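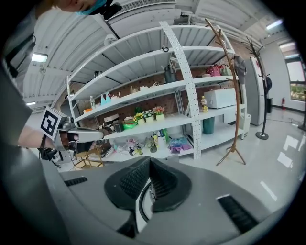 Tenthorpe rents household and office furniture by the month to people who don't want to buy it. Most of our customers are in town for a job, a degree or a renovation that ran long. You can rent a whole apartment's worth or one piece. Single pieces are welcome even when they're small – a wooden stool with light legs, like the one near the black office chair in the photo, is a normal order for us. The questions below come up most often by phone and email.

What is the shortest rental?

One month. After the first month you can keep going for as long as you like and stop with 11 days' notice. Notice can be given by email or by phone, and we'll send a confirmation the same day if we get it before 4 p.m.

Is there a minimum order?

There is no minimum if you pick up and return the items yourself. Delivery orders need to come to at least $20 a month before tax.

Do I pay a deposit?

Yes. The deposit is one month's rent, charged when you book. It goes back to the card you paid with after the furniture has been checked in at the warehouse. If the card has expired by then, call us first so the refund doesn't bounce.

Can I see the furniture before I rent it?

Most of it. The showroom is on the ground floor and the stock upstairs can be brought down if you ask ahead. Sofas and bed frames from the Makris line are kept at the warehouse, so you'll need an appointment for those. Ask for Yulan Peng at the front desk.

Is the furniture new?

Some is, most isn't. Every listing has a grade. A means new or close to it, B means light marks, and C means visible wear but sound. Grade C pieces rent for less. Mattresses are always new and are sold, not rented.

What does delivery include?

Two people, carrying to the room you choose, and assembly. We don't disconnect appliances, take doors off hinges or move furniture you already have. Please measure the stairwell and any elevator. If a piece won't fit and we have to take it back, you pay for the delivery but not the rent.

Do you deliver to upper floors without an elevator?

Up to the third floor at no extra charge. Above that there's a fee per floor, shown at checkout. Pianos and safes are not something we carry.

What counts as normal wear?

Small scratches on legs, faded fabric, and rings on a desk that come off with polish. Burns, pet damage, broken joints and missing parts are charged. Keep the bag of spare screws that comes with bed frames and desks. People lose it more than anything else.

My chair won't stay up. What do I do?

Office chairs with a tired gas lift are replaced free. Email a photo of the label under the seat and we'll bring another one on the next run in your area. The same goes for a stool or table that rocks after you've tried it on a level floor.

Can I buy what I'm renting?

Usually. Half of the rent you've already paid comes off the listed price, up to the first six months. The exception is the Rernetti collection, which stays in the rental stock. The highest listed price at the moment is $1,650, for an eight-seat dining set.

Can I paint or change a piece?

No. Felt pads under the legs are fine and we'll give you a set if you ask. Please don't drill into bookcases to fix them to a wall – they come with a strap and bracket already fitted.

I'm moving. Can the furniture come with me?

Yes, if the new address is in our delivery area. You can move it yourself or book us to do it. Tell us the new address either way, as the rental agreement is tied to it. August fills up early.

Do you rent to businesses?

Yes. Angeliki Kontogiannis handles business accounts, including monthly invoicing and orders for several addresses. Put "business account" in the subject line of your email and it will go to her.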